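Workshop tips: getting a simulated gripper to behave near edges

Most of what we know about picking things up with a two-finger gripper came from trials that failed. These notes are from the bench at Jidotley, where Silvana Conceição and I have been testing whether a policy trained only in simulation gets better if you change the look of the surfaces between runs. The short answer is yes, up to a point.

1. Start with plain surfaces
Train the first 2000 episodes on flat, single-color surfaces. If the fingers can't close in the right place over plain gray, texture won't help. Fix your controller first.

2. Then mix plain and mottled
We kept 13 textures and swapped them at random. More textures slowed training and made no difference to the score. Stained and blotchy finishes did more good than neat patterns such as checks or stripes.

3. Put boundaries where the fingers go
The biggest gain came from placing color changes right under the approach path. Before that, the policy tended to treat any sharp line as the side of an object and close on it. Check the wrist view with the fingers open and nothing between them. You want some views where a finger sits over the join between two surfaces.

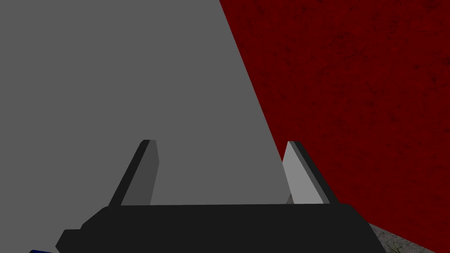 4. Keep a fixed test set
We use 126 start positions, saved once in March and never edited. Run all of them every time. Callum Dow tried a smaller set to save an evening and got a ranking of the policies that the full set reversed.

5. Log the empty closes
A miss and an empty close are different faults. A miss usually means bad depth. An empty close means the policy saw something that wasn't there. Give them separate columns in the log.

6. Know when to stop
Scores went flat at more than 3000 episodes. After that, spend your time on lighting. We left ours fixed for the whole study and it is the weakest part of the result. The Laltdale rerun will vary it, with the same textures and the same start positions.

Last updated November 15, 2022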